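Über uns

Flolance ist eine Sprachschule mit drei Unterrichtsräumen, zwei Lehrerinnen und einer Kaffeemaschine, die älter ist als unser Lehrplan. Gegründet wurde sie im Jahr 2000 unter dem Namen Stara. Den Namen mussten wir ändern, weil ständig Leute anriefen, die einen Friseurtermin wollten. Einige haben wir trotzdem behalten, sie sprechen inzwischen passabel Spanisch.

Unterrichtet werden Spanisch und Norwegisch. Eine seltsame Kombination, das hören wir oft. Sie ergibt sich daraus, dass Covadonga Calvo das eine kann und Ingvild Nordin das andere. 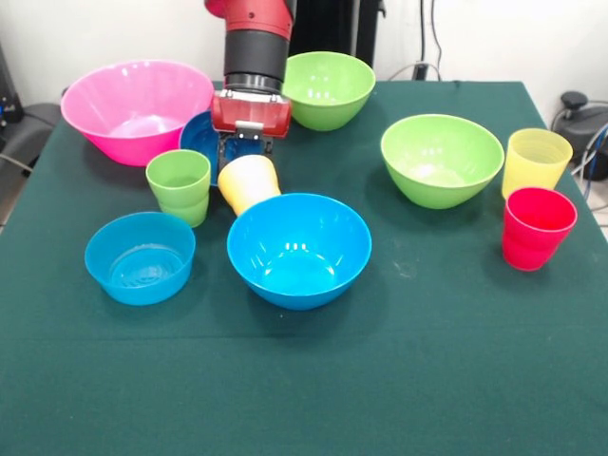
Die Gruppen sind klein, die Hausaufgaben freiwillig und die Ausreden bitte in der Zielsprache vorzutragen. Wer im April einsteigt, hat bis zum Sommer das Präteritum hinter sich oder wenigstens vor Augen. Zertifikate stellen wir auf Wunsch aus. Sie sind hübsch, und Ingvild unterschreibt sie mit dem guten Füller.

Einen Einstufungstest haben wir auch. Er besteht aus einem Gespräch, in dem Sie uns erzählen, was Sie gefrühstückt haben. Wer dabei ins Konditional gerät, kommt zu den Fortgeschrittenen.

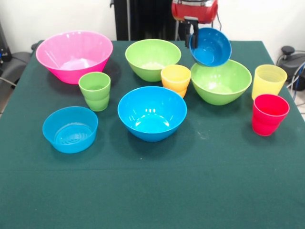
Roboterarm mit blauer Schale

Aus dem Spanischkurs am Abend ist der Lesekreis Huanca entstanden. Er liest seit Jahren denselben Roman und ist gut im zweiten Kapitel angekommen – man diskutiert gern. Neue Mitglieder verpassen also wenig.

Unser Büro ist vormittags ab neun besetzt, danach läuft der Anrufbeantworter. Er spricht Norwegisch. Bleiben Sie bitte trotzdem dran und nennen Sie Ihre Nummer langsam, gern auf Deutsch.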